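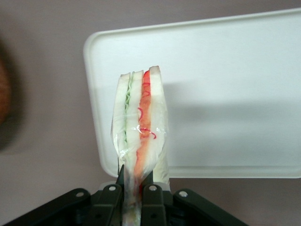 Drollent Gas Opens Its Second Filling Plant at Jayasinghe Road

8/30/19

Hi everyone, Parveen Gamage here, general manager at Drollent Gas. I get to write this one myself because our usual writer is on leave, so please forgive me if it runs on a bit!

We opened our second cylinder filling plant this month, out on Jayasinghe Road, and I'm so happy to be able to say that in writing. If you buy propane from us for your home, your restaurant or your forklift, your cylinders may already have come through it. The first truck left the yard before I'd even found the light switch in my new office.

The old plant at Mesard has served us well, but it was built for a much smaller company. In July we filled 3,699 cylinders there, and the crew was working late most evenings to do it. The new plant can fill 4,000 a month on a single shift, and with both sites running we can finally stop telling people in the northern suburbs that they have to wait until the next route. Those customers now get a delivery twice a week — I know some of you have been asking me for that since I was answering the phones.

Tharindu Matubbar is running the new site. He came up through the test bench at Mesard, and he's picky about valves in a way I've learned to appreciate. Every cylinder that comes back to us gets a visual check, a weight check and a leak test before it goes out again, and anything past its retest date is pulled from the line. That's how we've always worked and it's the same at both plants. We've applied to have Jayasinghe Road added to our quality certificate, and the outside audit is booked. Until that's done, the certificate covers Mesard only, and our paperwork says so.

"We spent a lot of time on the layout," Tharindu told me when I asked him for something to put in here. "Empties come in on one side and full ones leave on the other, and the trucks don't have to back across each other anymore. The drivers noticed that first."

We now have 153 people on staff across the company, including the new hires at the plant. Afroza Hettiarachchi is looking after training for all of them (she wrote our emergency drill from scratch, and she'll make you do it again if you're slow). We still have openings for two drivers with a hazmat endorsement and one maintenance technician. Please do apply, even if you've only worked with industrial gases and never with propane.

One more bit of news. We're moving our ordering over to a system called Flovia, so business accounts will be able to see their cylinder counts and delivery dates online. So far 186 accounts have switched. If yours hasn't, you don't need to do anything yet, and you can keep calling the desk the way you always have. Shahram Shojaei will send your login with your next statement.

Prices aren't changing with the opening. Deposits on cylinders aren't either, and you can return an empty to either plant no matter where you picked it up.

Press questions can come straight to me at the Mesard office. For deliveries and new accounts, ask for Shahram at the order desk.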